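Small Kitchen, Fewer Drawers: notes for my talk at the Irnley home evening

Slide 1. Hello and who I am

Say hi, wait for the chairs to stop scraping. Thank Herman Sutanto for setting up the evening and for carrying the table in (he'll wave it off, thank him anyway).

I live in a 580 square foot apartment above a shoe repair place. My kitchen has two drawers. One of them is the oven drawer, so really I'm asking you to be impressed by one drawer. I've moved the contents of that kitchen around more times than I'd like to admit, and tonight is what stuck.

Ask: who here has a drawer they have to jiggle to open? Hands up. Keep mine up longest.

Slide 2. The drawer problem

Tell the whisk story. Short version! I pulled, the whisk caught, the whole front of the drawer came off in my hand with guests standing there. After that I emptied everything onto the bed and sorted it by how often I'd touched it since September. Most of it I hadn't touched at all. Four vegetable peelers. A melon baller from my aunt, who has never once seen me eat melon.

Go slowly on this next bit, people write it down. I made three piles: every day, every week, and "why." The every day pile went on the counter. The every week pile went into baskets. The "why" pile sat by the door in a bag for a month and then it went.

Slide 3. Big awkward things

Box graters! I love mine and I have never found a drawer that wants it. It's tall, it's pointy all over, and whatever you put next to it gets scratched. For years I laid it down flat under the baking sheets and skinned a knuckle every time I made potato pancakes.

Now it stands up at the end of the row, handle on top, and I grab it like a little suitcase. Same thinking for anything with a handle over the top: let it stand, leave the handle free, don't stack on it.

Point to the grater on the stainless steel side of the argument (somebody will ask about plastic ones, I've had two, both cracked, move on).

Slide 4. The row

This is the main slide so stay on it a while. The whole idea is one line of things along the back of the counter, with the front left open for chopping. Grater on the end, then a teal basket, a low wooden box, and another teal basket to match. Tall, tall, low, tall. The low one in the middle is on purpose in my kitchen, it's where my hand goes most, so I want to drop things in from above without fishing.

Talk about the handle holes. I used to buy bins with smooth sides and then claw at them. An oval cutout near the rim means one finger and it slides out to you. Also say why I like two baskets the same color: my eye reads them as one thing and the counter looks calmer, even on a bad week.

What goes in mine, if asked: left one is spice packets and tea, right one is dish towels rolled up. The box gets garlic, onions, and whatever mail I'm pretending not to see.

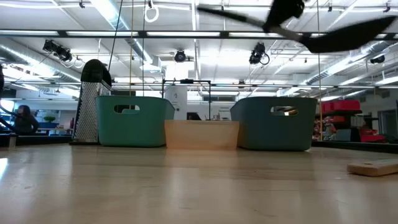
Slide 5. Trying it at home

Read these out, then let people talk to the person next to them for a couple of minutes.

Clear the whole counter first, even the toaster. Wipe it. Put back one tall thing at the end you reach for least with your cutting hand. Add a basket. Add something low. Add the second basket only if you still have stuff left over, and leave it a few days before you buy anything else.

Measure the depth! I bought a beautiful box from Costudari once without measuring and it stuck out so far I had to chop sideways. Herman has it now, he keeps onions in it.

A flat wood block is handy too. I keep mine over on the right, near the front, for hot pans and for setting the spoon on.

Slide 6. Questions I usually get

Doesn't it get dusty? Yes, a bit. The baskets go in the sink when they look sad.

What about kids? My niece rearranges the whole row by height every visit and I let her.

Is wood okay near the stove? Mine sits well away from it. I wouldn't push it up close.

Can you do it in a rental? It all just sits there, no screws, so yes.

Slide 7. Wrap up

Remind them about the sign-up sheet for the pantry night. Coffee is at the back. Give Herman his table back before I leave this time.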